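Section 3. Planning and ordering your bench cell

Read this before you send anyone a purchase order. Most of the calls we get at Lodgate are from people who bought the arm first and the rest later. Do it the other way round.

Revised 2 August 2020, G. Dalsgaard. Replaces the May sheet. Bin the May sheet, the lead times in it are wrong.

3.1 Before you ask for a quote

1. Write down the job in one sentence. "Fold and stack cloths on a table." "Move parts from tray to tray." If it takes a paragraph you have two jobs, price them apart.
2. Measure the table. Length, width, height off the floor. Then measure the doorway it has to come through.
3. Find the sockets. Arm controller and computer on seperate circuits if you can get them.
4. Ask who signs. Some places have one limit for equipment and another for fitting out a room, and a table can land in either.

Note: soft goods (cloths, shirts, bags) need more spare finger plates than hard parts do. Put that in the first order.

3.2 The three budget lines

Keep them apart on the sheet. Finance will ask.

Line A — Arm and controller. The Skaltirari bench arm comes with its own controller and one set of cables. Longer cables are extra. Order long.

Line B — Gripper and wrist camera. Quoted together from Lodgate, fitted and tested before shipping. If you already own a gripper, say so on the form, and send us the bolt pattern. A drawing, please, with measurements on.

Line C — Everything round the table. Tripods, clamps, camera heads, lamps, cable covers, table. This is the line people get wrong. It looks like small stuff and it adds up.

CAUTION: do not move money out of Line C to pay for a bigger arm. You will be back in the same budget year asking for stands.

3.3 Lead times

Arm: 24 working days from cleared payment.
Gripper and wrist camera: ships with the arm, unless you change the finger plates after ordering. Then it goes to the back of the queue.
Ragnarsson tables: ask them direct. We don't hold stock and can't chase for you.
Cokine stands and heads: normally off the shelf, but check before term starts.

Note: the dates on a quote are good for 29 days. After that ring us, don't assume.

3.4 Filling in the order form

1. Put your purchase order number in box 1. No number, no slot.
2. Tick the arm reach. If unsure tick the shorter one and call.
3. List finger plates by pair. One pair on the gripper, the spares on their own row. We still get forms with single plates on, and they come as pairs.
4. Write in the number of fixed viewpoints you want. One stand, one head and one cable run each. Cable run is measured along the floor and up the stand, not straight accross.
5. Delivery contact — a person who will be in the building. Not a shared inbox.
6. Sign, scan, send. Keep a copy.

CAUTION: check the floor space for tripods as well as the table. Legs open wide and they tangle if you stand them close together. Mark the feet out with tape before you decide how many to buy.

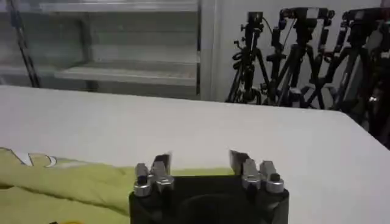

3.5 Running costs, year one

Finger plates. They bend, they get scratched. Budget a spare set from the start.

Cables. The wrist cable flexes all day. Hold one spare on site.

Practice items. Cloths, boxes, whatever the job uses. Cheap, but someone has to buy them and it needs a code. One customer held up a whole cell waiting on a pack of 100 cloths that nobody had a budget for.

Service visit. Optional in year one. Grethe Dalsgaard books these, ask early if you want one in the summer.

Training. Half a day on your site, for up to 3 people. More than that, book a second session.

3.6 When it arrives

1. Count the crates against the delivery note before the driver goes.
2. Look for knocks on the corners. Photograph any damage with the label showing.
3. Leave the arm crated until the table is level and fixed.
4. Don't power anything up yet. Go to Section 4.

Note: keep the arm crate. Returns in any other packing are not covered, and a new crate is charged at cost.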